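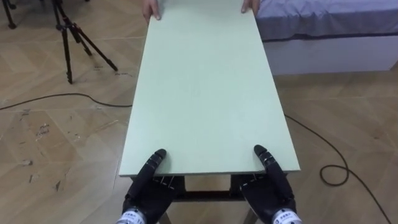
The mint-green table with a pair of hands at each end, Flitden furniture open day

I went to the Flitden open day on Sunday expecting a sales pitch and mostly got one. Lemaire have taken over the old school at Bindedbridge for their showroom, and twice a year they let the public in to see the ranges, hear a talk and leave an email address. I left mine. I am already sorry.

The talk was given by Benoît Leclerc, who designs the tables. He is a pleasant man and plainly likes his work, but he used the word "honest" of a tabletop four times before the tea came out. His case is that most people buy a table to stay put and then spend years shifting it for visitors, for decorating, for the hoover. So a table should be easy for two to pick up, one at each end, without anybody swearing. Fair enough. I have sworn at a table myself.

The one on show was the long pale green one, a colour I would call hospital mint and the price list calls Grunthorpe Sage. It is a plain rectangle on a dark frame. The edges are straight and squared off, with nothing fancy done to them, and I will admit I liked that more than I meant to. My doubt is the finish. A matte top that pale will show every coffee ring, and when I asked about this I was told it "lives well", whatever that means.

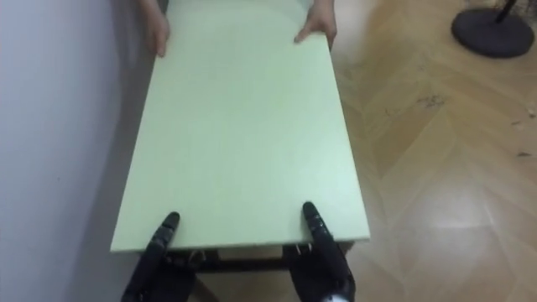 Carrying it past a wall is where I would worry. Anyone who has lived in a narrow house knows that the damage gets done on the long side, while both ends are being looked after beautifully. Parquet is no kinder if you put a leg down badly. I asked whether the feet came with felt pads. They are extra, at £9 the set. On a table costing £330 I thought that was cheek, and said so, and was given a leaflet.

The leaflet says the table weighs "less than you'd think", so I asked for a figure and was promised one by email. It also says the top will take 90 degrees from a hot dish. My casserole comes out a good deal hotter than that, as does everybody's.
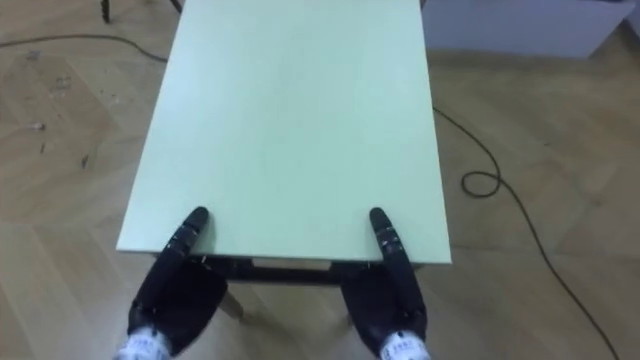
Issue 40

Seen from one end it is a decent size, and you could get a family round it if they were on speaking terms. I pressed on the front edge and it felt solid enough. Whether it feels that way after a few winters next to a radiator is another matter, and the guarantee is vague on the point.

Parking is poor, the tea was free, and the biscuits had gone by three o'clock. The chairs were in the next room and I didn't get on with any of them. The next open day is in June. I may go back to ask about the weight again.

We use cookies to improve your visit to this site. By carrying on you agree to our use of cookies. Accept / Manage settings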